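**Flaltik hand-held gripper, pair. Floor rules and good practice sheet**

Part no. 2706. Sold as a set of 2, left and right. Charger and straps sold seperately, see the Lodcombe accessories page.

Read before first use. Applies to all sites running the Khaemba practice standard, and a good idea everywhere else.

**Before you start**

- Markers clean, flat, fully stuck down. A lifted corner = swap it. No tape over the print.
- Pads checked for cuts. Ribs worn smooth, order new ones.
- Both grippers opened and closed all the way, 24 times each, by hand. Any grit or clicking, tag it and set it aside.
- Cables off the walkway or taped flat. Power strips under a table where you can, never in the path of someone wearing a pack.
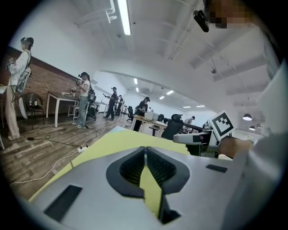
*Two grippers at the board, more operators behind. Cables on the floor at lower left.*

**During work**

- One operator per table edge. If you have to reach across someone, stop and move.
- Hold by the handle only. Keep fingers off the marker face, skin oil dulls it.
- Pack straps snug, headset cable behind the shoulder and not in front.
- Heads up before you step back. Say it out loud, people wearing headsets look down a lot.
- Small parts stay on the tabletop. Dropped something? Set the gripper down first, then pick it up.
- Chairs pushed in when not in use.

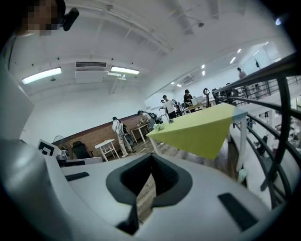
Flaltik Equipment Sheets · No. 346

**Space and layout**

Green-top table or any plain matte surface is fine. Avoid gloss, glare off the ceiling lights throws off marker reading. Rooms with a railing or a drop: keep tables far enough in that an operator can walk all the way round without touching the rail. Packs stick out further then you think.

Fans OK, but not aimed at light items on the table.

**After**

Wipe pads with a dry cloth. No solvents. Jaws open for storage. Log faults in Rinia same shift, with the part number and which hand.

**Returns**

Unused sets only, in the original case. Marker sheets can't be returned once opened. Next revision of this sheet due February, older print copies should be thrown out then.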